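Udamton Room Users list
Subject: Re: [room-users] floor stuff, tables, that chair

Obinna Adeleke wrote:

> Can we agree what stays in the back room over the summer and what
> goes to the Motside store? I've got the van for 2 hours only, in May,
> and I don't want to be arguing on the stairs again. My vote is all
> rugs go, both white tables stay, chairs to be decided.
> Obinna

Quick one as I'm between things. Agree on the tables. Not on the rugs, or not all of them. The round yellow one should stay where it is. People kneel and sit on that floor all day and the planks are murder on the knees. The Rana runner can go, so can the grey one with the burn.

Tables - long legs, thin ones, they do NOT like being dragged. Lift both ends please. And whoever is last out, take keyboard and water bottles off first. We lost a keyboard down the stairs last time and Prellitz wanted 17 quid for postage alone on the new one.

Chairs. The black mesh one is fine, wheels are fine, it just ends up as a coat rail. If there's a cloth or a jumper on it when I lock up it's going in the lost property box. 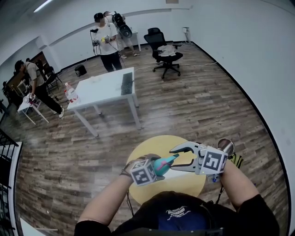
Obinna rang just now and says the yellow rug can stay if somebody beats it outside first, and that he wants it off the floor whenever the boards get mopped, otherwise the dye will come through. Fair enough. I'll do the beating, can't do the mopping.

Other bits while I remeber:

- cables. Anything running over to the side wall goes tight along the skirting or gets taped. I've tripped on it, Obinna's tripped on it.
- bags on the floor behind the table, fine during the day, not overnight
- Motside store code has changed, it's 904 and then the hash key. Door sticks, push low down
- 2 rolls of bubble wrap left, so don't use it on the rugs, use the old sheets

If your happy with all that no need to reply. If you want something kept that isn't a table or the yellow rug, tell me before the van's booked and say where you think it's going to live. Labels are in the drawer under the kettle, write on them in biro, the felt tip rubs off.

Got to run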